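Imulero Student Project: Sorting Personal Care Items with Two Arms
Final Report, Plornivmont Technical College
Submitted November 2022

2. Objectives

The project team was asked to program a pair of robot arms to sort small personal care items on a shared tabletop. The course brief, prepared by instructor Ramil Cabrera, required that the work be completed with the existing two-finger grippers and without custom fingertips. The team selected toothbrushes, cotton goods and small metal grooming tools, as these differ widely in stiffness and in how they reflect light.

3. Grasping

Wrapped items were treated as a separate class from unwrapped ones. A toothbrush in a clear wrapper presents two outlines to the wrist camera, that of the brush and that of the loose plastic, and early versions of the software aimed at the plastic.

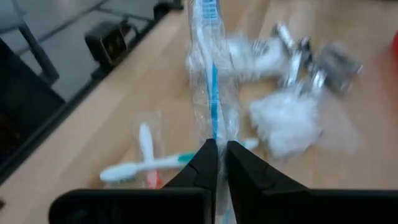 The revised routine closes the fingers slowly and lifts only after a pause of 500 milliseconds. It was tested over 63 attempts on wrapped toothbrushes. The earlier routine failed on 29 of an equal number of attempts; the revised routine failed on 13. Most of the remaining failures occurred when another item lay directly under the target. Cotton puffs were grasped without difficulty but were not always released, and the team did not resolve this before the deadline.

4. Workspace and Packaging

Larger packages were introduced in the final phase. Clear bags of cotton swabs proved the hardest of these, as the contents shift and the folds in the plastic produce bright highlights. The side camera, which sees the table at a low angle, was used to estimate the height of each package before an arm was sent toward it. 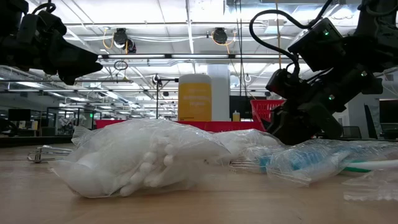 Embla Skjelbred

Coordination between the arms was handled by a simple rule: one arm may move over the table while the other waits above it. This is slower than planning both motions together – a full sort takes considerably longer – but no collisions were recorded under the rule. The Broso scheduling module, written by last year's Aquino group, was considered and set aside for lack of documentation.

5. Recommendations

Future groups should record lighting conditions with every trial and should begin work with packaged goods earlier in the term.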